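Setting up drinks without the mess - quick tips

Quick ones today, folks coming at 14 and the table isn't even wiped.

Wipe first
Damp cloth, then a dry one. Do it before anything goes down, not after. Crumbs under a cup = wobble.

Cups
Same color, same shape if you can. Ours are plain plastic, had them since November, still fine. Don't stack them damp, they stick. If they do stick - cold water in the top one, warm around the bottom one, twist.

Doilies
Paper ones are cheap and catch the drips. They cling together in the pack so fan the stack with your thumb and peel one off. Put the doily down where you want it, THEN the cup. Sliding a cup across tears the edge evrey time. Soggy ones go in the trash, don't try to dry them out.

Tray
Carry cups on it, unload one at a time. Take from alternate sides so it doesnt tip. Raised rim is worth having, flat ones are useless on stairs. Dark trays show dust - quick rub with a dry cloth.

Laying out
Doily in hand, last cup waiting on the tray, two places already done. Goes fast once you get a rhythm.

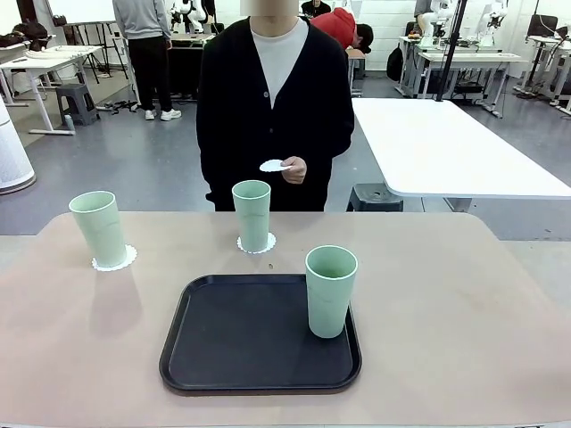
Rings on the table
Somebody skipped the doily? Soft cloth, drop of dish soap, go with the grain if its wood. Leave 15 minutes, look again before you scrub harder.

More later - ice next time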